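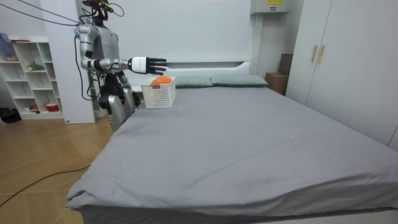 Attachment 1: bedroom 2, basket on bed

Ticket 822 -- Ravelbridge short stays, housekeeping and fit-out
Opened: April 8, 2026
Logged by: Định Triệu
Category: Bedding / small items
Priority: Low (I put Medium, the form disagreed)

Problem
The small white basket won't stay level on the bed in unit 13. Put it near the head of the bed and it develops a lean. Guests see a leaning basket and conclude that the place has been ransacked. It also leaves a grid pattern on the grey bedding, same as the holes in its sides, so the bottom must have a rim or ridges nobody noticed when we bought it.

Steps already tried
1. Moved the basket closer to the middle of the mattress. Worse. The middle is softer.
2. Moved it back toward the left edge, as in the attachment. Better, still not what I'd call level.
3. Took the orange thing out. Basket sat higher and leaned the other way. Put the orange thing back.
4. Pulled the bedding tight from the far side. Good for nearly 9 minutes, then the mattress remembered who it was.
5. Swapped in the Arkgate basket from unit 8. Too tall. Looks like we're offering the guests laundry.

Reply from Plusia Linen desk
Thanks for your ticket. Please confirm that the mattress is the right way up and that the protector is fitted. Have you tried a different basket?

Reply, Định
Mattress is the right way up. Protector is fitted. See step 5 re: different basket. I'd like it noted that the steps were numbered.

Reply from Plusia Linen desk
Apologies, we see it now. Is the protector the quilted one or the flat one? The quilted ones we sent out last June had a batch with the filling bunched up at the head end. You'd feel it as a lump under your palm if you press down near the pillows.

Reply, Định
Quilted. Pressed. There is a lump. It's a sort of sausage running across the bed, and the basket has been sitting half on it this whole time. I have slept on this bed during a staff trial and said it was "fine", so please disregard all my previous feedback on comfort.

Fix
Stripped the bed, took off the quilted protector, fitted a flat one from the hall cupboard, remade with the same grey bedding. Basket back near the left edge, orange thing in the basket, its top showing over the rim the way Sin's styling sheet wants it. Sits level. Checked again after lunch and it hadn't moved.

Grid marks are still a problem. Folded a face washer under the basket for now, which has helped, and I'm short one face washer.

Outstanding
-- Replacement quilted protectors, queen, for unit 13. Units 8 and 9 to be pressed by hand and reported on.
-- One face washer.
-- Someone to tell me what the orange thing is called on the inventory. I've searched ball, cushion, toy and "decor, round".

Status: Resolved, pending face washer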